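Right, I have spent the whole of July reading about the history of the cardboard box and I need to share it with somebody, so it's going to be you lot. Thread!

1/ It starts with a bag, sort of. Corrugated paper was around for years before anyone thought of packing things in it. The Victorians used it to line tall hats! Pleated paper, inside the hat, to keep the shape and soak up the sweat.

2/ Then somebody wrapped glass bottles in it, and then somebody else glued a flat sheet to one side so it stopped stretching out like a concertina. Add a second flat sheet and you've got the stuff your kettle came in.

3/ The wavy bit in the middle is called the flute, and flutes come in sizes with letters. A, B, C, E, F. They're not in order of size!! A is the biggest, then C, then B. The letters go by when each one came along. I have told this to everyone I've met for a fortnight.

4/ Go and look at a pizza box side on. Then look at whatever your last big parcel came in. Completely different waves. Once you've noticed you can't walk past a recycling bin in peace.

5/ My favourite thing I own at the moment is an old Lindqvist sample book from a car boot sale. 391 little squares of board, every one stamped on the back, some with pencil notes like "good for jam". I paid 3 quid. THREE.

6/ It has a whole page on Wolano board, which had a waxed face for wet fish and lettuces. The squares still feel slightly greasy. I love them.
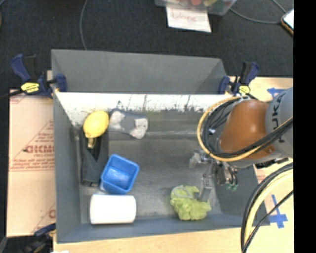

7/ Anyway, stacking. A box gets nearly all its strength from its corners, so if you pile them up neatly, corner over corner, the bottom one will put up with a surprising amount. Turn every other layer like bricks and the pile is steadier, but each box can take less. Everyone who has ever moved house needs to know this.

8/ Damp is the real enemy. A box that's been in a garage all winter may look fine and still let you down on the stairs (ask my dinner plates).

9/ If you want to see old ones, the Sindusier collection has 2,000 boxes and lets people in by appointment. I went for an hour and stayed until they closed at 4. There's a hatbox room! There's a drawer just for egg trays!

10/ Next on the pile is a 16-page Ollow booklet on how to fold a carton with no glue at all. I've tried the first one and it came out as a sort of hat. Will post the second one when it's got a lid.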